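Is the Rurkel deluxe edition worth it if I only play offline?

Posted in Games > Farming and life sims

I have 379 hours in the base game of Rurkel and I've pretty much run out of things to do on my island. The store page for the deluxe edition says it adds "a whole new season of life," which could mean anything. A friend swears the new harbor area is huge. The trailer shows the same dock from three angles, so I have my doubts.

I don't pay for online and I'm not going to start. Does the harbor work without it? And does my old save carry over, or do I have to start from scratch?

Gijs Mertens

pixelturnip

Yes get it!! The harbor is so cute and the new fishing rods are great. I don't know about offline, I always play with my sister. You won't regret it

Liem_Mitier

I'd hold off. I bought it in June and play offline too, so I can tell you what you'd be getting.

Your save carries over, but make a backup first. Mine came across fine except that my storage shed was sorted differently, and it took me a whole Saturday morning to put right. The harbor opens offline. The trading boat doesn't, and most of the new furniture comes from the boat. The store page does mention this, in the small print under the screenshots.

They say there are 570 new items. I went through the catalog and 204 of them were recolors of chairs and rugs I already owned. The wood floors are the one set I really like, and I've been trying to match my island kitchen to a striped counter. 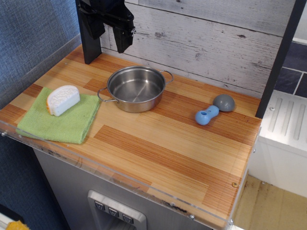
Light and orange-brown stripes, the look I'm after

The closest I've got is the Jovum plank floor with the pale rug over it. If anyone has a better match, tell me.

As for the "huge" harbor, I walked end to end in under 2 minutes. Wait for a sale.

pixelturnip

ok but the rods ARE good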